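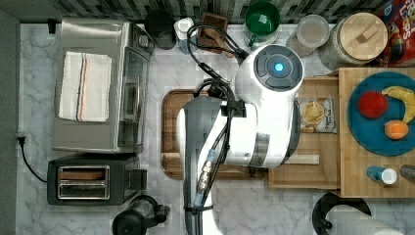
## Director's cut or theatrical cut for the March screening of *Ondum*

**elmgrove_programming** wrote:

Members are invited to comment on which version of *Ondum* the society should present in March. The distributor, Elturier, has offered both the theatrical cut and the longer director's cut at the same fee. The longer version adds 44 minutes. Please confine remarks to the choice of version; the choice of film was settled in the last program vote.

---

**reel_and_sprocket** wrote:

I wish to record my support for the theatrical cut. The film was reviewed, distributed and discussed in that form, and it is the form most members will recall. The added material consists largely of the harbor subplot, which repeats what the dinner sequence has already made plain. A longer film also places the discussion period at risk, as it did when we showed *Wasar*.

---

**northaisle** wrote:

I must respectfully disagree with the previous member. The harbor subplot does not repeat the dinner sequence. Without it, the elder sister's decision to sell the house arrives with no preparation, and several reviewers at the time of release faulted the script for precisely that. The fault was in the editing. A film society has some duty to show a work as its director intended it.

---

**reel_and_sprocket** wrote:

> A film society has some duty to show a work as its director intended it.

The society's stated purpose is "the presentation and discussion of film." It makes no mention of intention. I would add that the director approved the theatrical cut when it was released and expressed a preference for the other only later.

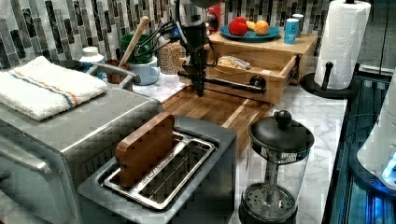
---

**quiet_matinee** wrote:

May I ask whether the director's cut retains the original score? My understanding is that the Fonseca disc replaced the music in three scenes, including the closing one. If that is the version on offer, I would be obliged to vote against it, although I agree with northaisle on the subplot.

---

**elmgrove_programming** wrote:

Elturier has confirmed that its copy carries the original score throughout. The Fonseca disc was prepared from a different source and is not under consideration.

---

**quiet_matinee** wrote:

Thank you. In that case I support the director's cut, provided that the screening begins earlier in the evening.

---

**reel_and_sprocket** wrote:

An earlier start would exclude members who travel from work. I maintain my position.

---

**northaisle** wrote:

An intermission after the wedding scene would be a reasonable accommodation. The longer cut has a natural pause at that point.

---

**elmgrove_programming** wrote:

The request for an intermission has been noted and will appear on the ballot as a separate item. The vote closes on 21 Jan 2026. A minimum of 40 ballots is required for the result to stand; 13 have been received to date. Members who have already voted may amend their choice until the closing date by submitting a new ballot.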